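Pallier 743 hand grain mill, after a winter of use

I bought the Pallier 743 in the fall to replace an electric mill that had become too loud for the apartment. My neighbor downstairs works nights, and I like to bake in the morning. The electric mill sounded like a shop vacuum and I was running it inside a closet with a towel over it.

The 743 is a hand mill. It has a cast iron body, steel burrs, a tin-plated hopper and a long crank with a wooden handle. It clamps to the edge of a counter or table with a screw clamp on the underside. I paid full price for mine from Trergate, the shop that carries the Pallier line where I live. They don't know I'm writing this.

What I grind is mostly hard red wheat, with rye every second week and corn now and then. I bake two loaves at a time. Anyone who bakes more than that, or who wants very fine pastry flour, should probably read the section on fineness before anything else.

Setup

The mill comes in three pieces plus the crank, packed in molded paper pulp. Mine had a film of oil on all the iron parts. The leaflet says to wipe this off and then grind a cup of cheap rice and throw it out. I did that twice. The first batch came out gray, the second came out white, and after that I used wheat.

Putting it together takes a few minutes. The auger slides in from the back, the fixed burr is held by a pin, and the moving burr goes on the end of the auger. The pin is small and the drawing in the leaflet is poor. If the pin is not all the way in, the fixed burr turns a little with each pull of the crank and the flour comes out coarse no matter where the knob is set. I lost most of an evening to that. Vesna Ionescu, who taught the milling class I took, told me to push the pin in with the end of a spoon until it clicks. I have had no trouble with it since.

Clamping

The clamp opens wide enough for most kitchen counters, but the mill needs a flat underside at the edge. If there is a lip or a strip of molding underneath, the clamp foot sits on it at an angle and works loose. Check with your fingers before you order.

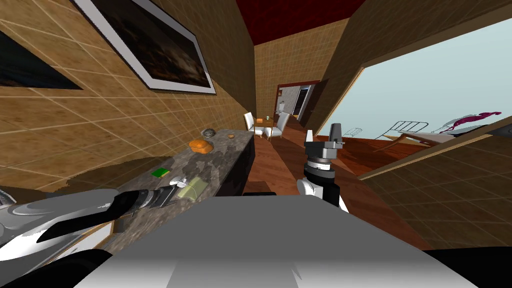 Stone is harder to clamp to than wood. The iron foot has no give and neither does the counter, so the mill slides sideways a little on every stroke until something soft goes between them. Pallier includes two thin cork pads, which wore through by January. I cut new ones out of an old rubber jar opener and they have held up well. On a mottled gray-brown granite like the one shown, spilled flour is easy enough to see, but cracked rye and bran disappear into the pattern, and I would wipe the whole edge with a damp cloth whether it looks dirty or not. Tighten the clamp by hand only. Granite can chip at the edge if you put a wrench on it, and if the overhang is long and has nothing holding it up I would use a table instead.

My own setup is now a beech board that hooks over the edge of the kitchen table. Haris Vukčević, who has the same mill, bolts his to a sawhorse in the garage. His is the most solid one I have used, and if I had a garage I would do the same.

Grinding

The hopper holds up to 400 grams of wheat, which is close to what I need for one loaf after I add the bought white flour. At the setting I use for bread, one full hopper takes me 18 minutes. That includes stopping to change arms. I am in average shape. My father-in-law does it faster and complains less.

The effort depends a lot on the grain. Soft wheat is easy. Hard red wheat is steady work. Corn is the worst by a long way, and popcorn should be run through once on a very coarse setting and then a second time for meal. I tried to go straight to meal with popcorn and the whole table moved.

The crank is long, and I was glad of that once I had tried a friend's mill with a shorter one. You need clear space for it, though. The handle swings below the level of the counter, so the mill can't go over a drawer pull or in front of a cabinet knob. I skinned two knuckles the first week.

Noise is the reason I bought it, and there it does what I wanted. It makes a low grinding sound you can talk over at normal volume. At 6 in the morning with the kitchen door shut, it doesn't wake anyone in the apartment. There was a squeak for a while in December, coming from the crank where it meets the auger. A drop of food-safe mineral oil took care of it.

Fineness

The knob on the front moves the burrs closer together or farther apart. It has no marks and no click stops. I put a dot of nail polish on the knob and another on the body for my bread setting, and I suggest doing the same as soon as you find a setting you like. The knob also drifts. Over a full hopper it will back off by a small amount and the last of the flour is coarser than the first. There is a lock nut behind it that is supposed to stop this, and it does if you tighten it with pliers. Finger tight is not enough.

In one pass, the finest I can get is something like a coarse whole wheat flour from the store. You can feel the bran in it. For bread that is fine with me. With two passes it is close to normal whole wheat flour, but the second pass is slow because flour doesn't feed down the hopper the way whole grain does. You have to keep pushing it with a wooden spoon. For cakes and pie crust I still buy flour.

I compared it with the Vlachou stone mill that Damir Leka lent me for a month. The Vlachou is a better machine. Its flour is finer in one pass and the adjustment stays put. It also costs more than twice as much, weighs enough that I didn't want to lift it down from a shelf every other day, and can't be used for anything oily, so no flax and no sunflower seeds. The steel burrs in the Pallier will take oily seeds, though you have to take them out and scrub them afterward.

I have also used the Filell, the cheap aluminum one sold in camping stores. It will crack grain for porridge. I would not try to make flour with it.

Cleaning

No water on the iron parts. The leaflet says so in bold type and it means it. I rinsed the auger once after grinding flax, dried it with a towel, and had a spot of rust on it the next day. It came off with steel wool, but now I use a stiff brush and a handful of dry rice.

For everyday use I brush out the burrs and leave the mill together. Once a month I take it all apart. Some flour always stays packed behind the auger, and in warm weather it will go stale or attract moths. I haven't had the mill through a summer yet, so I plan to take it apart every week once it gets hot.

Flour also escapes around the burrs as you grind. Pallier sells a cloth skirt that hangs from the front and is meant to guide the flour into the bowl. I didn't buy it. A wide, shallow mixing bowl catches nearly everything if it sits on a stool right under the burrs. A tall narrow bowl doesn't.

Parts and service

In February the wood handle split along the grain. I wrote to Trergate and a man named Valdis Kuusk wrote back the same afternoon and asked for a picture of the break. A new handle came in the mail the next week at no charge. The mill is covered for two years, except for the burrs, which are treated as a wear part. A replacement set is listed on the Trergate site and was in stock when I checked in March.

The new handle is a slightly darker wood and feels smoother. I don't know if they changed the supplier or if I got lucky. It turns freely on its bolt, and the first one stuck a little in dry weather.

Things I would change

Marks on the knob. Thicker pads for the clamp, in rubber. A lid for the hopper, because corn jumps out of it when it first cracks and I find pieces of it under the stove. A better drawing of the pin. Except for the marks, these are all things I have fixed at home for very little money, but a mill at this price should come with them.

Would I buy it again

Yes, for the apartment. It is quiet, it will last, and it makes flour that is good enough for the bread we eat. If I baked for more than two people or had a room where noise didn't matter, I would go back to an electric mill and not think about it much. If money were no problem I would get the Vlachou and leave it bolted in one place.

Recipe for the loaf I make with it will go up separately. A few people have asked about the rye starter and I still have to write down the amounts.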